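Prollier Two-Hand Drink Station Kit

Can a machine pour your drinks yet? I run the Prollier page for Oberholzer, and my answer is sort of! Holding a ribbed glass under the spout is well within reach. Crowded buffets, I'd wait. 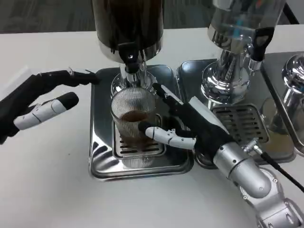

Our Bukville shop allows 13 seconds a pour (slow, I know), and I'd still keep a person on refills and wiping the trays.

What you get:

Two hands with arms, plus 4 spare fingertip pads

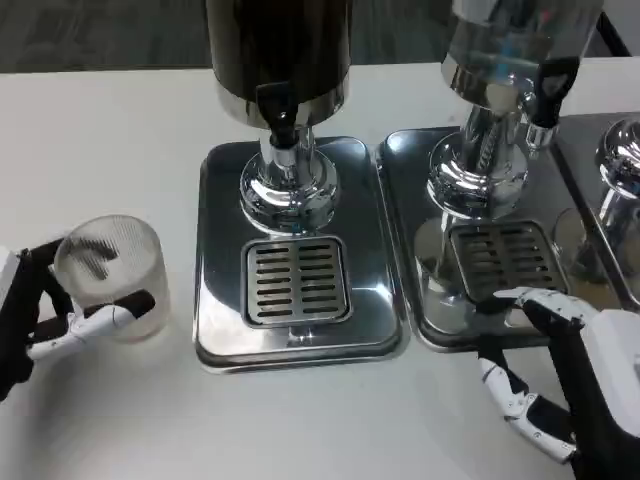 Setup and rental

Plan on about 73 minutes. Rental is $400 a day, pickup at Undholm.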